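Billura door and hardware survey, data card

800 rows from rental listings in Gidley and Talpur, one per doorway. Ratings were typed in by tenants, so treat them as opinions.
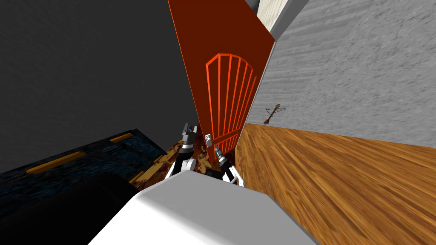
Orange-red door with an arched grille outline. Render.

The "noise" column claims decibels – I doubt it. Most tenants used a phone.

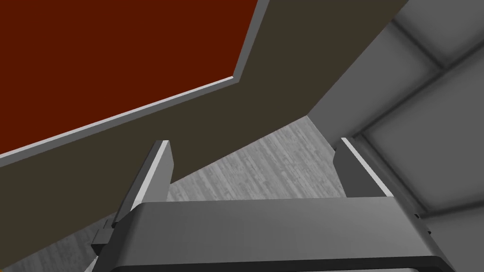
Seven rows have no rent at all. Sulletti fills them with the median, and I would drop them. 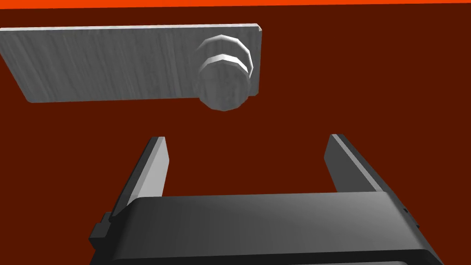 Round gray knob on a flat plate. Render.

The "age" column stops at 100 years.
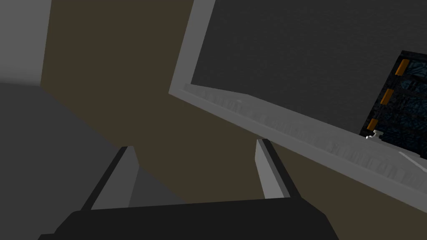
Can I use this to predict rent?
I wouldn't. Talpur has only 80 rows.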